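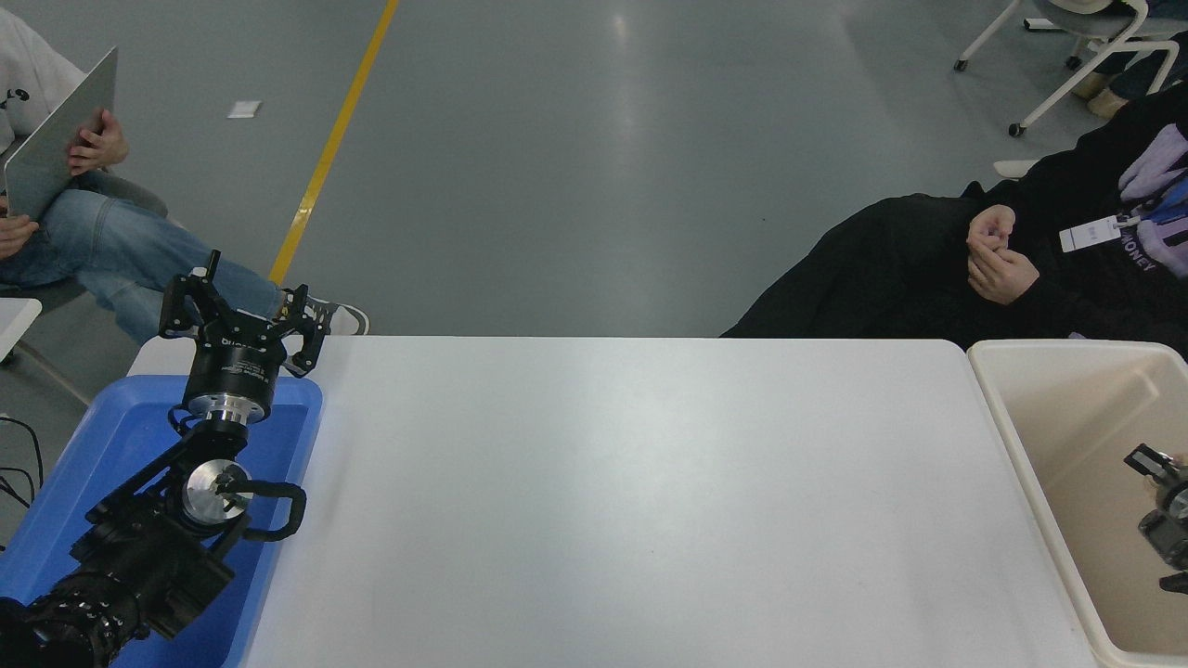 Can a machine do household chores yet?
A few of them, slowly, if the room is set up for it. That's the short version of this talk. Vacuuming is solved well enough to sell. Clearing a table is still being worked on.

Slide 2. Why clearing a table is hard
Start with the Laxdal kitchen survey. 118 homes, and the chore people most wanted gone was picking up - cups, wrappers, socks. Pause here, ask for hands.
A cup keeps its shape. A sock or a wrapper doesn't, so the grip has to be worked out fresh each time.

Slide 3. Paper into a bin

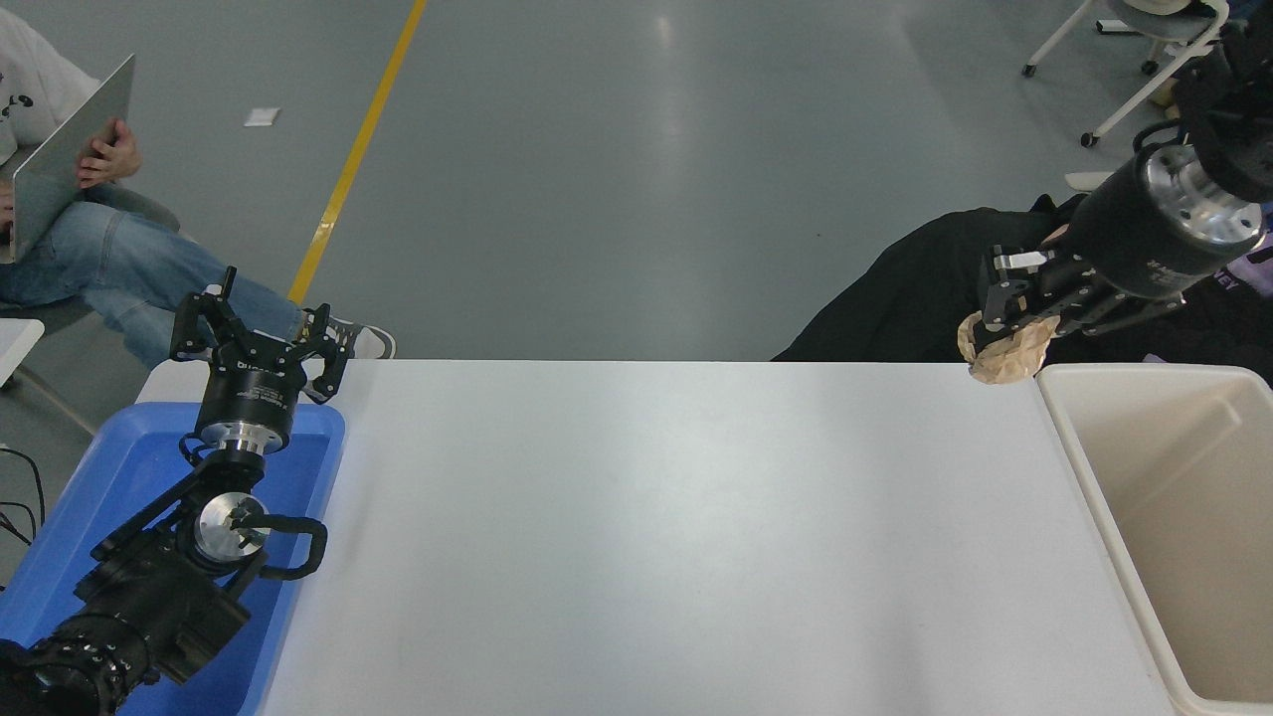 What about shop-floor work, is that further along?
Parts of it are. The packing line at Grustton runs all day because every carton is the same size and arrives the same way up. Sorting returns at the same site is still done by hand.

Point out the crumpled brown paper in the closed gripper, and the bin by the end of the table. Don't read out the slide. Mention that the Truvholm practice set has more than 3,000 tries at small pickups like this - then move on to cost.

Slide 4. Cost
Keep to 2 minutes. A person clears a table faster and costs less today. Vumusstead plans a longer trial in September, 40 shifts on one bench. Take questions after this slide, leave the contact page up.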